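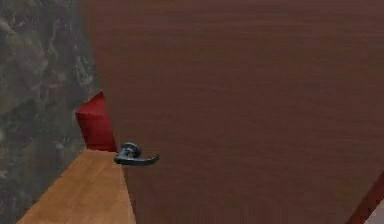 Collecting door demonstrations in simulation, part two

October 2018

The first post on this covered the simulator and the reasons for choosing doors as the task. This one is about the examples themselves: how they are gathered, what gets stored, and what I threw away.

The learner is a plain imitation setup. It takes a camera image and the joint readings, and it outputs a change in gripper pose plus an open or close signal. It has no model of what a door is. Everything it knows about hinges and handles has to come out of the recorded runs, so most of the effort goes into those and very little into the network.

I call the whole thing Prundska. It is three programs and a directory layout. Parninon builds the rooms, Pugh records the runs, and Jirer checks them afterwards and decides whether they go in the training set.

Rooms

Parninon picks a wall texture, a floor, a door finish, a handle and a few pieces of furniture, and places them with some limits on what can overlap. A marbled stone wall beside a reddish-brown wooden door is a combination I would not want in my house, but the point is spread. In the June version every wall was plain white, and the policy learned to find the door by looking for the only thing that was not white. It did well on the training rooms and failed on the first textured wall I gave it.

Furniture matters for the same reason. Once the door is ajar, something coloured may show through the gap, and a policy that has only seen bare floor behind a door will treat a patch of red as a new situation. I saw this in the logs as a sudden jump in the predicted motion on the frame where the object first came into view. Putting furniture behind the door in a good share of rooms removed most of it.

The handles are all levers for now. I have knob models, but turning a knob needs a wrist motion that my input device handles badly, and I would sooner have one handle type done properly.

Recording

I drive the simulated arm with a six-axis desktop controller. One axis pair is slightly worn and drifts, so Pugh subtracts a resting offset measured at the start of each session. A run starts with the door either latched or already ajar and ends when the hinge angle passes 80 degrees or when I give up and press the reject key.

Images are stored at the control rate, with the joint readings, the commanded motion, the hinge angle and the handle angle. The last two are never shown to the learner. They are there for Jirer, and for plots.

The camera pose is changed a little for each run. Some of the resulting views are awkward. The door can fill most of the image at a steep angle, with the handle at mid-height and the arm nowhere in sight. I first took these for faults in the placement code and filtered them out. I now keep them. A policy running in closed loop ends up with views like that whether or not they are in the training set, and it needs to have some idea what to do next.

What does get filtered is a view in which the handle is hidden at the start of the run. I tried leaving these in too. The learner cannot recover a handle position it has never seen, and what it picked up instead was the average direction of my first move, a slow push forward and to the left.

Checking

The current set has 2910 accepted runs. Jirer rejects a run for any of the following:

the gripper passes through the door surface by more than the contact tolerance
the handle angle changes with no contact recorded
the arm is still for more than 9 seconds
the hinge angle goes backwards by a large amount after the latch is released

The first two are simulator faults. The third is me thinking, or answering the door, the other kind. The fourth was added late, after I noticed that I often let go of the lever too early, let the door swing back and then caught it again. A few such recoveries are useful, and I keep a separate folder of them. In bulk they taught the policy to let go early, because that was what usually came before a successful opening in the data.

I also look at a sample by eye. For every batch of 100 runs, Pugh writes out a sheet of single frames taken at a random time from each run, and I scroll through it before the batch is merged. It takes a few minutes. It has caught a handle mounted on the hinge side, a floor texture applied to the ceiling, and one entire batch in which the lighting had been left at its default and all the rooms looked the same shade of orange.

Ajar and latched starts

The balance between the two kinds of start turned out to be touchy. With mostly latched starts, the policy presses the lever even when the door is already open a little. This is harmless in simulation, but it wastes time and now and then pushes the door shut. With mostly ajar starts, it skips the lever altogether and pulls at the edge of a closed door. I have settled on an even split. The gap width on the ajar runs is drawn from a flat range, and the narrow end of that range is by far the hardest to label correctly by eye, so the starting label is taken from the hinge angle and not from anything I type in.

Still open

Image compression. I store lossy frames to save disk, and the blur on fine stone textures is visible when zoomed in. I have not measured whether it changes anything. The test is simple enough: re-render a batch from the saved states, train on both versions, compare.

The worn controller. A replacement is on order, and I will have to check that runs from the two devices can be mixed. The motion statistics are logged per session, so at least the comparison can be made.

Doors that open away from the arm. Parninon can build them, but Pugh assumes a pull when it works out the end of the run, and the sign of the hinge angle is wrong in two places. Fixing that is next.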